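Caring for volleyball gear at home

When our daughter joined the Listard juniors, we bought knee pads, shoes, two jerseys and one good ball. After the first season everything smelled, the ball was soft and one knee pad was lost. Now we have two players in the house and the gear lasts much longer. These are the habits that helped us.

Knee pads

Knee pads are the worst for smell. Take them out of the bag the same evening, even if it is late. Turn them inside out and hang them where the air can move. Do not put them on the radiator, the foam becomes hard and after that it cracks.

Once a week we wash them by hand. Fill a sink with cool water, add a little mild detergent and one small cup of white vinegar, and leave them for 25 minutes. Press the water out with your hands or with a towel. Never twist. If you must use the machine, put them in a mesh bag on a cold cycle and close any Velcro first, or it will catch on the jersey and pull threads.

Fabric softener is not good for knee pads or for jerseys. It stays in the cloth and the sweat does not go out anymore.

Jerseys with printed numbers

Wash inside out, cold, and hang to dry. The numbers on our Veredent jerseys began to lift after only one time in the dryer. I tried to press them back with the iron through baking paper and it worked on one number and not on the other. For grass or floor marks, rub a bit of dish soap on the spot and wait before washing.

Evening snack after practice

Practice at the Chávez gym finishes at 8:30 p.m. and the players come home hungry. I prepare the dishes on the small table before we leave, and then it is only to warm the soup or pour the milk. It saves us the discussion about who takes out the plates, and I have my hands free for the wet bag. 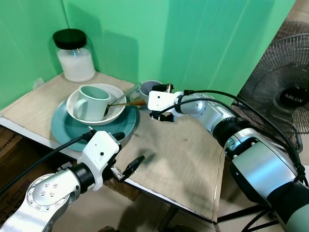
Plate, bowl, mug and spoon in one stack.

Soup with rice is the favorite here, and oatmeal comes second. If your player cannot eat much so late, a banana and warm milk is also fine.

Shoes

Indoor shoes should be worn only indoors. It sounds simple, but small stones from the parking lot stay in the sole and the shoe begins to slide on the court. Carry them in a cloth bag and change at the gym.

To get the grip back, wipe the soles with a damp cloth and dry them well. For the smell, put one spoon of baking soda in an old thin sock, tie it, and leave one sock in each shoe overnight. Newspaper also works if the shoes are very wet - change it after one hour, when it has taken the first water.

Take out the insoles from time to time. Ours were much dirtier than I was expecting.

The ball

Do not leave the ball in the car. In summer the heat makes the glue weak and the panels start to open, and in winter the ball loses air. Keep it in the house.

Before you pump, put one drop of glycerin or silicone oil on the needle. Push it in straight and slowly. A dry needle can damage the valve, and this is how we lost our first ball. We have now a hand pump from Ciltico with a small gauge, and I check the ball before each tournament. The correct pressure is printed near the valve.

Clean the ball with a soft damp cloth only. No alcohol on leather.

The bag

Empty it completely when you come home. I know, it is boring. Inside ours I found an orange which was there, I think, since May.

Wipe the bottom with water and vinegar and leave the bag open until morning. A plastic bag inside for the wet things is useful, but it must come out the same night. Write the phone number on the inside of the flap with a laundry marker. On the knee pads we write only initials - all the girls have the same black ones.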